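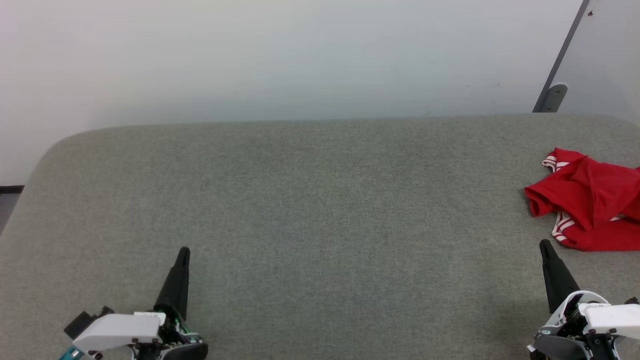

What is in the Huvavix word list?

The list contains 1,415 entries of household words in English, mostly for fabrics, furniture, washing and mending, together with the place where the speaker grew up and a short note on how the word is used.

Huvavix

A word list of home and fabric terms. Version 3, October.

Contents

entries.csv – the main table, one word use per line
speakers.csv – one line per speaker, without names
notes.txt – longer remarks that did not fit in a cell
sources.txt – printed sources, with short titles
old/ – version 2, kept only for comparison

Background

The work began from a simple difficulty. I learned English as an adult, and I could never be sure if I should say couch, sofa, settee or davenport. The dictionaries gave me all four words and told me they have the same meaning. The people I asked did not agree with this. For one speaker a davenport was what her grandmother had, and a couch was what she had herself, and it would be wrong to exchange them even if the two pieces stood side by side in the same shop.

So I began to write down such remarks in a notebook. Later the notebook became a table, and the table became this repository.

The fields

id: a number. It does not change between versions. Deleted numbers are not used again.
word: the form as the speaker gave it, in lower case.
group: the meaning group, for example "seat, padded, for several persons" or "container for clothes to be washed".
speaker: points to speakers.csv. Empty if the entry is from a printed source.
region: where the speaker lived until the age of 12. Where they live now is in speakers.csv.
status: current, remembered, or heard. "Remembered" means the speaker knows the word from older family but does not say it. "Heard" means only from other people.
remark: free text, sometimes long.

There are 837 different word forms. The other entries are the same forms given by other speakers, and I did not merge them. If you want only the different forms, please sort by word and then remove the repeats, but look at the group first. The word "throw" is in three groups, and "hamper" is in two, one for clothes and one for food. 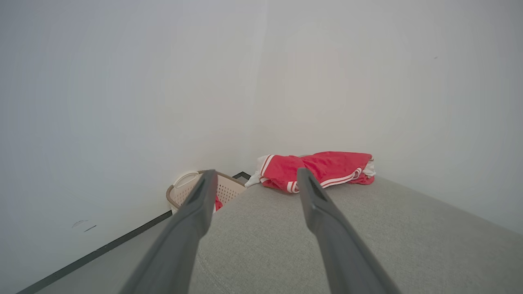 How the entries were collected

620 entries come from conversations, and I wrote them down on the same evening. The rest are from letters, from replies to a printed question sheet, and from old shop catalogs. The question sheet was prepared together with Melnyk, the small language circle where I am a member. It asked people to name a thing after reading a sentence about its use. We did not show drawings, as in the first trial the drawings had a strong effect on the answers (everybody wrote "ottoman" for a footstool which was drawn too large).

Spelling was kept as written. This is why you will find both "chesterfield" and "chestrfield". Where I believe it is only a slip, I put (sp) in the remark.

Changes since version 2

The group "cover for a bed, upper" was split in two. Speakers who use "comforter" and "quilt" make a clear difference by the stitching, and my old group did not respect it.
Some 200 remarks were shortened. The full text is in notes.txt under the same id.
The region codes of Plilteck were replaced with ordinary state and province names. The codes saved space but I made mistakes with them myself.
Entry 88, "antimacassar", has now the correct status.

Known problems

The speakers are older than the general population, and very few of them are from the South. Please do not draw a map from this table. One reader did it with version 1, and the map showed mainly where my relatives by marriage live.

The group for washing tools is weak. I have many words for a clothesline prop and almost nothing for the modern machines.

The status field depends on what the speaker believes about his own speech. Two persons told me they never say "davenport" and then said it in the next half hour. I left their answer as it was.

License and citation

You may use the list freely, also in teaching, if you name Huvavix and the version. A copy in print is kept with the Mulel word collection.
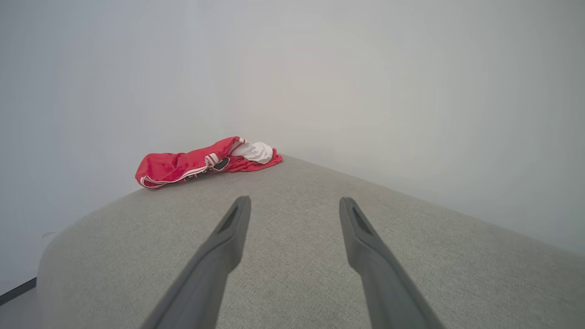

Prepared by Mervin Sawatzky

Corrections are welcome by letter or as an issue in the repository. Please give the id of the entry and say where you know the word from. A correction without a place I can only put in notes.txt. I answer usually after 8 p.m. and not quickly.

For version 4 I am looking for words for the small cloth that lies on the arm of a chair, and for what people call the fluff from a dryer.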